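## 3.2 Environmental cleaning and re-exposure

Sarcoptic mange is passed by close contact, but the mite can live off the dog for a short time, and that small window is what made this part of the study so interesting to us. A shelter can treat every dog correctly and still see new cases if bedding, grooming tools and food bowls move freely between the isolation wing and the main kennels. We wanted to know how much of the repeat infection we saw at Mernik could be traced to shared items, and how much to dogs meeting nose to nose in the runs.

All 240 dogs that came in during the study period were checked on arrival by one of two examiners (Annan or Vieira). Skin scrapings were taken from the ear margins, elbows and hocks, and read the same day. Dogs with mites, eggs or strong clinical signs went straight to isolation and were treated under the plan described in Section 2.4.

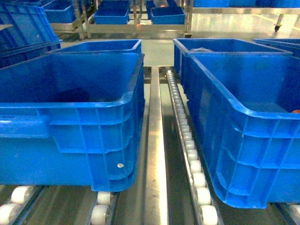
Bedding was the item we worried about most. Fleece holds hair and skin flakes very well, and a single badly affected dog can leave a great deal of both behind in one night. For the second half of the study, clean and used bedding were kept on separate routes and never shared a container. Open-topped plastic crates with ribbed sides, like the blue ones on the rollers in Figure 2, suit this kind of work, although the recesses between the ribs need a brush as well as a rinse. We were delighted by how quickly kennel staff took to the new routine — several had better ideas for it than we did, and two of those ideas went into the final protocol.

Used bedding was washed hot and dried on high heat for 30 minutes after it was already dry to the touch. Brushes and clippers were kept with a single dog until that dog had two clear scrapings in a row. Runs were scrubbed, rinsed and left empty overnight. 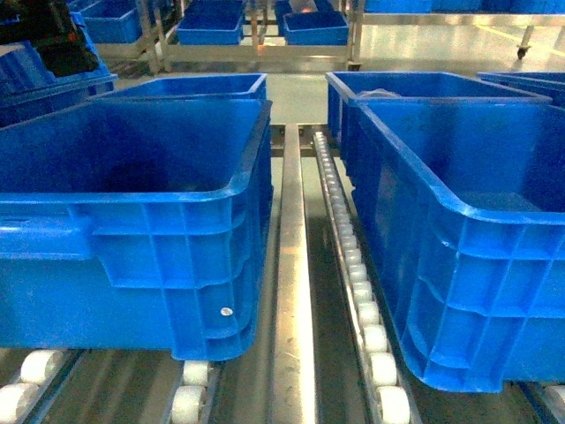

**Figure 2.** Plastic crates on a roller conveyor.

The change in repeat cases was larger than any of us had hoped for. Of the dogs in the study, 115 stayed long enough to be scraped again before adoption, and these form the group used in the re-exposure analysis. Within it, new infections after the routine changed were nearly all in dogs that had shared a run with an untreated kennel mate. We find this a very encouraging result for shelters with small budgets, as the extra work fell mostly on laundry and storage.

Some caution is still needed. Scrapings miss many true cases of sarcoptic mange, so a clear result early in a stay doesn't rule out a light infection picked up elsewhere. The weather also turned warmer and drier in May, and dry air shortens the life of mites away from the host. We return to both points in Section 4, where the Mernik results are set beside the smaller group at Stelmakh.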